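Section 4. Making Toast

You have come through Sections 1 to 3, so the Resteo Breakfast Corner now has a table, the table has legs, and the legs are on the floor. Congratulations. This section covers the toaster. It applies to the Skomonby two-slot model and, with minor grumbling, to most two-slot toasters. If yours has four slots, see page 114 and feel superior on the way.

4.1 Before first use

1. Take everything out of both slots. The packing card looks like a cracker. It is not a cracker.
2. Set the toaster toward the back of the table, with the lever where you can reach it without leaning over the slots.
3. Run the cord behind the table and down to the outlet. Do not run it across the eating side, where it will catch a sleeve or a small relative.
4. Run the toaster empty once, on the middle setting, with a window open. It will smell like a new car having a bad day. The smell goes away after one or two cycles. If it is still there the next morning, unplug the toaster and contact the Pons service desk, form 626.

CAUTION: Keep 20 inches of clear air above the slots. Shelves, curtains and paper lanterns do not count as air.

4.2 Laying out the table

Put drinks at one end and the toaster at the other. A bottle with its cap screwed on can stand at the far corner all day. An open one goes in the refrigerator or in your hand. Plates and mugs belong on the near side, so that the toast travels in one direction and the crumbs follow it.

The plastic plates and mugs are for serving. They are not lids, and they are not warming racks. We mention this on account of the letters.
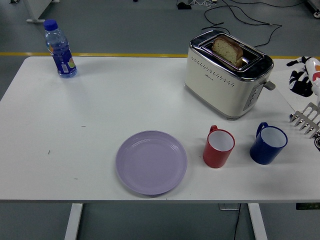 Leave some bare table around each plate. People butter toast with their elbows, and the elbows need somewhere to go. Mugs do best to the right of the plate, unless you are left-handed, in which case you have spent your life moving them and need no help from us.

4.3 Toasting

1. Stand the bread in a slot, crust edge up. A slice that pokes out above the rim before you press the lever is normal. A slice that has to be folded is too big.
2. Choose a browning level. Start at 2. Bread from the Stirkcombe bakery is airy and browns fast; supermarket rye could sit through a movie.
3. Press the lever all the way down until it clicks and stays. If it pops straight back up, check the plug. It is nearly always the plug.
4. Wait. Watching does not speed it up, though we have all tried.
5. When the toast pops up, lift it out by the top crust and put it on a plate.

NOTE: One slice is fine. You do not need to fill both slots, but the side facing the empty slot may come out a little darker. Turn the slice around halfway if this bothers you.

CAUTION: Never go in after stuck bread with a knife, a fork, or anything else you would not hand to a toddler. Press Cancel, unplug the toaster, let it cool, then turn it upside down over the sink and shake gently -- gently, please -- until the bread gives up.

4.4 Cleaning

Unplug first and let everything cool. Empty the crumbs once a week, or once a month if you are being truthful. Wipe the outside with a damp cloth, dry it, and keep water away from the slots. The tabletop can be wiped with the same cloth. Scouring pads leave marks on both, and the marks are not covered by the warranty.

For mug stains, see Section 5.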